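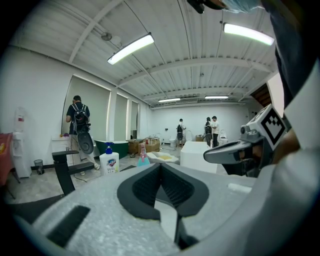

Dana Kessel

Quick one this month, I'm behind on everything. Mostly about the Flarkus trail, because that's what the inbox is full of.

So. The lower section is shut from the Visach bridge down to the old rail cut. Has been since the washout in May. The county says "late summer" and won't say more than that. I called twice. The upper section is open and in good shape, better than last year even, new gravel as far as the second road crossing. After that it's the usual ruts. Fine on wide tires, miserable on skinny ones.

The detour. Signs send you up Mill Road, which has no shoulder and a lot of gravel trucks before noon. Don't love it. If you've got the legs, go left at the feed store and take the hill instead – it's a climb of 274 feet and you'll hate me for the first half, but there's hardly any traffic and you come back down right at the upper lot. Kids on bikes, I'd skip the whole thing and drive to the upper lot. Parking there fills up by 9 a.m. when the weather's nice.

Bus people: Prilex has put the bike rack back on the 204. Two bikes at a time, first come. The driver can't help you lift it, so practice at home if you have one of those heavy e-bikes. Last one back to town leaves the trailhead at 7:40 p.m. and it does not wait. Ask me how I know.

Survey results, finally. We got 1,361 answers, way more than I was ready for, and I read all the comments over too many evenings. Top request by a mile was drinking water. Second was shade at the picnic tables. Third was dogs, and I mean both directions, more dogs and fewer dogs, in close to equal numbers. Several of you wrote a full page on bells. I've passed the bell comments along as is. The full writeup goes to the county in the fall, and I'll put the link in here when its up.

On water – the spigot at the upper lot works again but runs slow and tastes like pipe. Bring your own. The one by the rail cut is behind the fence, so forget it for now. Verstraete, the bakery across from the bridge, will fill bottles at the counter if you ask nicely, and they've started doing the cheese rolls again on weekends. Buy a roll. They open at 6:30.

Ticks are bad. Worse in the long grass between the second crossing and the pond. Long socks, check behind your knees, check the dog. Poison ivy has also come back along the fence where it was cleared out last year, left side going up.

The evening ride is still on, same as always, meet by the map board at 6. Easy pace, roughly 8 miles, lights required even if you think you'll be back before dark. We stop at the pond for a few minutes and then turn around. E-bikes okay. If it's raining at 5 we don't go, and I won't be sending an email about it.

Lost and found: one gray kid's helmet, a left glove, a very nice thermos, and a set of keys on a red clip. All in the box at the bakery. The thermos has been there a month so somone please claim it.

Next issue should have the fall cleanup date and the new map, if the printer gets back to me. Send trail photos and complaints to the usual address.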